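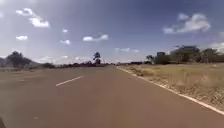
The lane planner at Drernimton had one personality flaw, and Negin Kordestani had written it. It worried. Given an empty road, it went looking for company. On run 1,756 it studied two lanes of asphalt with not a car on them, a solid white line on the right, a lone tall tree near the horizon, and slowed to a walking pace so as not to startle the tree.

"It thinks that's a pedestrian," said Nouri, reading the log over her shoulder.

"It thinks it's a pedestrian with confidence 30," said Negin. "That's a rumor."

She raised the threshold to 40 and replayed the log. The planner considered the tree, forgave it, and asked for full speed. Then it braked for a cloud.

Negin opened a new ticket. In the box marked Severity she typed "weather" – the form wouldn't take it – and went to find her lunch.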